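Wednesday, bench notes, dye-mixing layout (Fliron practice set)
K. Shahbazi

Reset the white table at 11 after Brisa's run. Layout as agreed with Rhys: cup, rack, beaker, rack, cup, in one row toward the back, front of the table left open for working.

Left rack: blue stock and red-orange stock, one tube each. Small volumes only. The blue tube has a habit of leaning in its hole; the holes on these racks are a bit generous for the tubes we have. Rhys suggests an O-ring on each tube. Try that before ordering anything else from Flustlow.

Beaker: pink rinse from the dilution check, shallow layer. Left in place as a color reference.

Right rack: for product tubes. Cup on the right takes the droppers, one per color. Do not swap them between stocks. Lost 2 mixes to that last month.
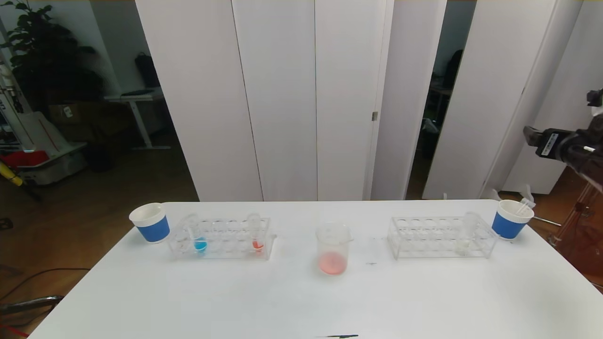
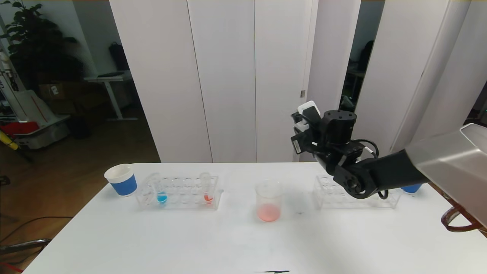

Table layout, both views: blue and red-orange stocks in the left rack, pink in the beaker at center.

Dilution check: stock at 3 drops to 38 mL water reads too pale against the white top. The red-orange is worse than the blue. Anahera wants it judged by eye from standing height, so either we raise the concentration or put a gray card under the beaker. I prefer the card. Raising the concentration means redoing the label sheet.

Cups: paper is fine for holding droppers but tips easily when empty. Considered a coin in the base. Beverley says there is a box of weighted holders in the Prestodville store, not confirmed.

To do
- O-rings, measure tube OD first
- gray card, matte, cut to beaker base plus a margin
- mark cup and rack positions on the table in pencil, not tape (tape lifted a corner of the finish on the old one)
- ask Beverley about the holders
- fresh blue stock before the next run, current bottle is from January

Beaker to be emptied and rinsed twice with plain water at end of day. Brisa has the sink key.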